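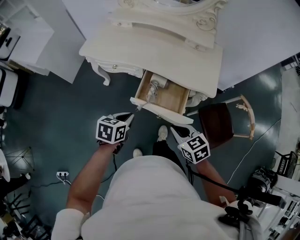

Projektbericht, Teil 3: Beschaffung und Budgetplanung
Bearbeitung: Mererid Trevor, Arwel Nicholas
Stand: 27. September

3.1 Ausgangslage
Für die Aufzeichnung von Greifbewegungen in Wohnräumen werden handgeführte Greifer benötigt, deren Lage über Markerwürfel bestimmt wird. Das Projektbudget beträgt 3000 Euro. Darin enthalten sind Greifer, Kabel, Stativmaterial und Ersatzteile, nicht jedoch die Auswerterechner, die vom Institut gestellt werden.

3.2 Bedarf
Ein Arbeitsplatz umfasst 2 Greifer mit je einem Markerwürfel, die Verkabelung und eine Kamera auf Stativ. Typische Aufgaben sind das Öffnen von Schubladen und die Entnahme von Haushaltsgegenständen, etwa eines Haartrockners mit aufgewickeltem Kabel. Daraus folgen Anforderungen an Öffnungsweite und Backenform. Schmale Backen sind bei kleinen Möbelknöpfen im Vorteil, breite bei glatten Gehäusen.

3.3 Angebotsvergleich
Angefragt wurden Zallent, Domton und Vītola. Domton liefert nur komplette Sätze und liegt damit über dem Budget. Zallent bietet Greifer und Würfel getrennt an, die Lieferzeit beträgt 18 Werktage. Das Angebot von Vītola ist günstiger, enthält aber keine Ersatzbacken. Ein Nachkauf kostet dort mehr als 80 Euro pro Paar – bei regelmäßigem Betrieb entfällt der Preisvorteil.

3.4 Kabel und Stromversorgung
Die kabelgebundene Ausführung wurde der Akkuversion vorgezogen. Der Aufwand für Ladegeräte und Wechselakkus entfällt, dafür muss die Kabelführung am Boden vor jeder Aufnahme geprüft werden. Kabelbrücken sind in der Kostenaufstellung bisher nicht enthalten und werden nachgetragen.

3.5 Weiteres Vorgehen
Die Bestellung soll bei Zallent erfolgen. Offen ist die Halterung für die Stativkamera; ein Angebot von Gramolo steht noch aus. Die Rechnungen müssen bis Dezember bei der Institutsverwaltung vorliegen.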